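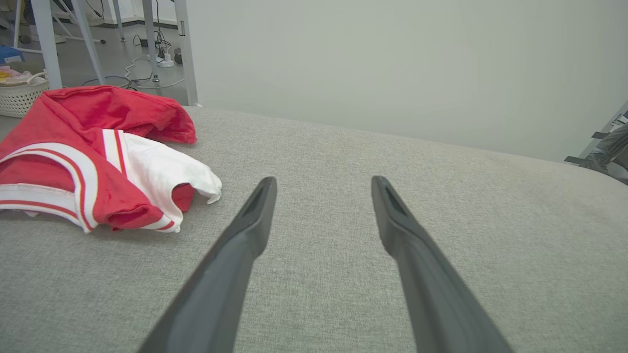
Zandau laundry gripper kit: two weeks in

Reviewed by Heiðrún Hafstein
Jan 13, 2023

I've wanted to write this one up since the box arrived. The Zandau is an add-on for a small arm: two long fingers, a wrist camera that looks straight down them, and the Litar software that ties the lot together. It's sold for picking up soft things, and soft things are where most of my grippers have let me down!

Fitting took me 30 minutes, most of it spent hunting for the right hex key. There are 2 cables to plug in and the wrist plate has its holes marked, so even I couldn't get it the wrong way round. Litar found the camera on the first go.

What I love is the shape of the fingers. They're long and narrow at the tips, so you can slide them into a fold and pinch a single layer - my old Cololia pads were so fat they grabbed half the shirt or none of it. The camera view is just as good. You get both fingertips and plenty of the surface in front of them, and after an evening of driving it by hand I'd stopped looking up at the arm altogether.
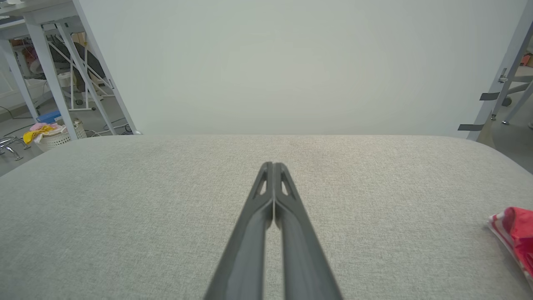 Wrist camera view with the fingers closed, red and white bundle over to the right.

I did 19 picks with one crumpled top on a padded surface and got 17 of them. Both misses were my fault, I think, as I'd come in too flat and pushed the cloth along. Steeper is better. A padded surface helps a lot too, as you can press down a little without the motor complaining.

Now the grumbles. The manual is thin, and the page on finger force seems to belong to an earlier version. I got the proper settings from Gil-soo Yeon on the Litar forum (thank you!). The motor whines when it holds a grip for long, enough that I wouldn't run it next to someone on the phone. And the wrist cable could do with being longer - mine pulls tight when the arm turns right round.

Would I buy it again? Yes, and I'm already eyeing up the softer tips. If you only move boxes and blocks, the Cololia is cheaper and will do you fine. For clothes I'd go for the Zandau every time. I'm trying socks next.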